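In Praise of the Slow Second Reading

By Abena Antwi

I have now read the same novel 18 times, and I'd like to make the case that you should do something similar. Pick a book you already know. Start at page one. Go slowly enough that it embarrasses you a little.

I came to this by accident. The winter I moved to Mevudville my boxes went to the wrong depot, and for most of a month I owned exactly one book, a family saga about a ferry town that I'd read in college and mostly forgotten. I read it, and then I read it again, and by the third time through I was having more fun than I'd had with a new book in years. The aunt I'd skimmed past at nineteen was suddenly the funniest person in it. There's a chapter where she argues over the price of a goose for 4 pages, and I swear it gets better every single time (my husband has heard it read aloud more than he'd like).

People tell me they don't have time for this. There are so many books! Fitriani Menon, who teaches in the room next to mine, keeps a list of everything she means to read, and when she last printed it out it had 2000 titles on it. I love that list. I've stolen from it shamelessly. But I also think a list like that can make you read the way you'd clear a kitchen counter, and a good novel deserves a longer visit.

When you don't know how a story ends, a big part of your attention is busy leaning forward. You want to know whether the letter arrives. Take that away and the rest of the book comes up to meet you — the weather, the jokes, the odd little sentence at the bottom of a page that was doing all the work. I had read the ferry book nine times before I noticed that the mother never once sits down. She stands through every meal! It's in plain sight, and it changed how I felt about the last chapter completely.

Kids know all this already. Any parent who has read a picture book at bedtime for the ninetieth night knows it. A four-year-old doesn't want a surprise, she wants the bear to say the thing the bear says, and if you skip a word she'll catch you. Somewhere around middle school we start calling that babyish, and we hand out reading logs with a new title on each line. I'd love to see a log with the same title on every line and a different note beside it.
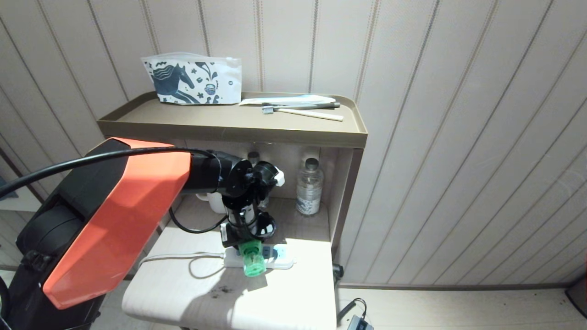

Mevudville Adult Learning, Department of Reading and Writing

I tried this with my evening class in May. We read one short story every week, the same one, for the whole month. Ademir Lacerda groaned out loud when I announced it, and he had a point, as the story is 18 pages long and hardly anything happens in it besides a dinner. By the third week he was the one bringing in sticky notes. Eyerusalem Adugna decided the narrator was lying about the dinner, and she made such a strong case that we ran well past closing and finished the argument in the parking lot.

I don't think every book can take it. Plenty of thrillers go flat once you know who did it, and I've gone back to a few old favorites and found them thin, or mean in a way I'd missed. That stings. I'd still want to know.

So take one down tonight, something with a cracked spine that you loved once and can't quite remember why. Give it 90 minutes before you decide. And if it has an aunt in it, pay attention to her.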